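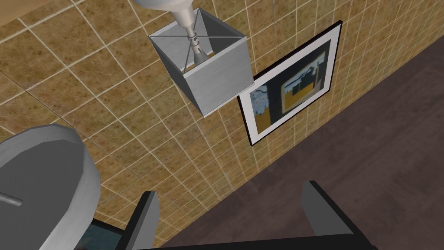 Onthorpe study, sim render. Gripper open, hanging lamp and framed picture past the fingers.

Home Forums New posts Members Search Log in

Filed under: Simulation > Teleop and demo collection

How much idle time do you leave in your demos?

pebblecrank
December 7, 2025

Hi all, long-time reader, I mostly post in the hardware section. I've been recording teleop demos in Brovus for a two-arm policy, in the Onthorpe study room (the one with the speckled tile wall, if you've used that pack). I've got 18 keepers so far and I'm already fighting with myself over trimming.

My problem is the dead time. I start recording, then I fumble around finding a comfortable grip on the controllers, and the arms sort of drift while I do it. So I end up with stretches where a gripper is just open and pointed at a wall. My gut says cut all of it. My labmate says leave it in, the policy will see blank wall at run time too, so it may as well see it in training. We went back and forth on this for a whole lunch and I'd love some other opinions!

Settings, in case they matter: Torometti controllers, 6 cm max finger opening, wrist views plus one wide view, no lighting changes between episodes yet.

loosewasher
Cut it. I left all that junk in my first set and the policy learned to sit there. I mean really sit there, arms up, doing nothing, for the length of a coffee. If the most common action in your data is "don't move" then guess what you get back.

(Also, does your wide view have the desk in it? The chair backs in that pack eat a lot of my image and I ended up moving the camera.)

tinplate_owl
I'm going to disagree with loosewasher a bit. Sitting still and looking at nothing useful are two different problems! I trim the stillness hard, but I keep the slow wandering approach where the wrist view has only wall and floor in it, and I even record a handful of episodes starting there on purpose. My first policy fell apart whenever it started with no target in either wrist view, it would just twitch. Adding bad starts helped more than adding another pile of perfect ones.

pebblecrank
Ooh okay, bad starts on purpose. Hadn't thought of that. What I've got is more like bad starts by accident. Plenty of moments where the fingers are open over bare floor by the wall with nothing between them, and I'm slowly working out where I'm going.

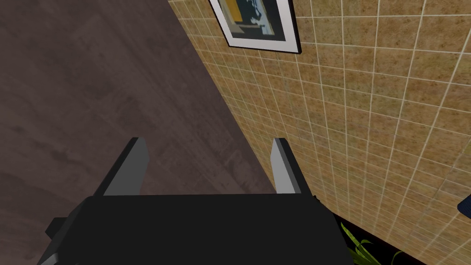 How long should the still part at the start of an episode be before I trim it?
Keep a few frames so the policy sees the starting pose, and cut the rest up to the first deliberate motion.

loosewasher
Fine with that. My only worry with the wandering stuff is that people wander differently every time, so you're teaching it five ways to be lost. If you keep those parts, at least pick one search habit and stick to it. I always go back to a neutral pose and then swing toward the furniture. It's boring, it's slow, it works for me.

gantrymoss
Chiming in from the "just collect more" camp. We have almost 2000 episodes in our Joly set and we don't hand trim any of it. We drop anything below a speed threshold at load time, so the raw recording stays untouched and we can change our minds later. Please please don't edit your originals! I did that in April and had to redo a whole batch.

tinplate_owl
+1 to keeping the raw files, that part I won't argue with. But a speed threshold on its own will bite you with two arms. One arm holds while the other one works, and if you threshold each arm separately you get a mess. Check both together, and only drop the frame when neither of them is moving and neither gripper is changing.

gantrymoss
Ha, yep, that's what ours does, I should've said. Both arms plus both gripper states.

pebblecrank
Great, so raw stays raw and trimming moves to the loader. And to loosewasher's question from earlier, yes, the desk is in my wide view, along with a big dark shape in the corner that I keep meaning to move the camera away from.

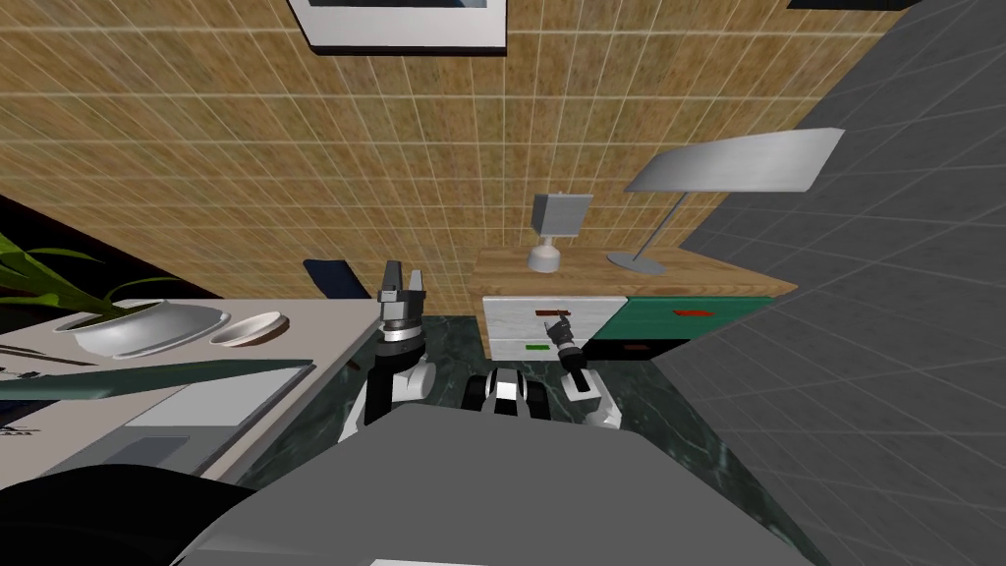
Wide view of the study: both arms, desk on the left, cabinet with the two lamps against the tan wall.

loosewasher
Yeah, I'd shift that camera before you record any more. Mixing old and new camera positions is okay if you do it on purpose, but tag them so you can pull one set out later.

tinplate_owl
Or leave the camera and jitter it a little each episode? I never move mine by hand anymore.

loosewasher
With 18 demos? I'd want way more data before adding jitter. We can fight about that in another thread :)

pebblecrank
I'll try the fixed camera first, then, and record a small batch of bad starts with one search habit. Will post the loader script once it stops crashing on the gripper channel.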